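Home Classes Studio Hours Newsletter Get Involved Contact

Wanted: people to write letters with strangers (and one part-time person to keep us organized!)

If you picked up our newsletter at the library you already know a little about the Jotthorpe Letter Exchange, and you can skip down to the part about dates. For everyone else, hi! I run a pen pal project out of the back half of the old Spanos shoe store on the main street in Jotthorpe, and I'm looking for two kinds of people right now. The first kind is letter writers, and I need a bunch of you. The second kind is a mail room assistant, and I need one of you, and I can pay.

Let me start with the writers. We match up people who live in town with people who live in Jorkon, over on the other side of the mountains, and you write to each other on paper for a season. That's the whole thing. You don't need nice handwriting (mine looks like a receipt that got left in a pocket). You don't need to be a good speller, or have an interesting job, or have traveled anywhere. Last season I watched a very long correspondence grow out of one question about how to keep squirrels off tomatoes, and by the end those two were swapping family recipes and arguing about soup.

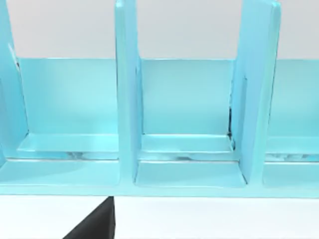

Letters come to us first and go out from us, so your home address stays private unless you decide to share it. Every writer gets a number, the number goes on the envelope, and when mail shows up I sort it by number and send you a text. If you've got one of those light blue racks with upright dividers at home and you've been wondering what it's for, it's for letters, trust me, you'll want somewhere to keep yours standing up once they start piling in. Pick-up is any time we're open, or I can forward things to you if you leave me stamps. Sunday is our busiest day and also the most fun, so if you like company while you write, come then and bring a snack to share.

What I ask from you is pretty simple. Write one letter every other week, more if you feel like it. Fill at least one side of a page. If life gets in the way (it does!), send a postcard that says so, and please don't just go quiet on your partner. I had to write a few of those "sorry, I don't know what happened" notes last year and I hated every one of them. You should be 17 or older, and if you're 17 I'll need a note from a parent or guardian. You can write in English or Spanish. If you have trouble holding a pen, we have typewriters and a printer, and I'm also happy to sit down and take dictation, which I have gotten weirdly fast at.

It costs nothing to join. We had room for 25 pairs last season and we have room for 25 again. I'd love for the new group to be more of a mix, so if you're a guy, or you work nights, or you're new in town, please know I am waving at you in particular. The matching is done by me with a big pile of sign-up cards and a pot of coffee, and I take it very seriously. I don't match people who agree about everything. I look for one thing in common and then leave the rest alone.

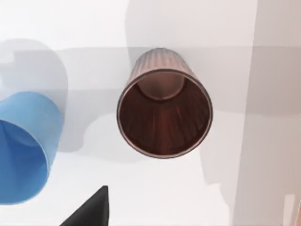 Jotthorpe Letter Exchange Newsletter, Issue 17

Now, the paid job. The mail room assistant works two afternoons a week through the season, from 2 p.m. until we close up. You'd be logging the mail that comes in, sorting it, sending the pick-up texts, buying stamps, refilling the paper shelf, and chatting with whoever wanders through the door. Some people come in to get a letter and stay for an hour. You'd need to be okay with that, and also okay with getting back to the envelopes afterward – I am not great at the second part, so it would help a lot if you were.

The pay is $800 a month, for the length of the season. I know it isn't a fortune. It comes out of a small grant from the Dretico Fund and I've put as much of it into this job as I could. You don't need experience. You do need to be careful with numbers, because a letter that goes to the wrong person is a real mess, and you need to be someone who would never, ever open an envelope that isn't yours. The boxes of paper get heavy, but there's a cart. The front door has a ramp and the bathroom is on the same floor.

How to apply for the job: write me a letter. Of course! One page is plenty. Tell me about a piece of mail you remember getting, and which afternoons you're free. Skip the resume unless you really want me to see it. Drop the letter through the slot in our front door or mail it to us at the old Spanos store. I'll answer every single one, on paper, so put your return address on it.

How to sign up as a writer: come by and fill out a card. It asks for your name, a phone number, what you like to talk about, and what you'd rather leave alone. If you can't get here during our hours, leave a message on the office phone and I'll mail you a card with a stamped envelope.

Both the job and the writing season start in August. I'd like to have the assistant picked before the first batch of mail goes out, so if you want the job, write soon. Writers can sign up until the cards run out, and after that I'll start a waiting list. People do drop out in the first couple of weeks, so put your name down anyway.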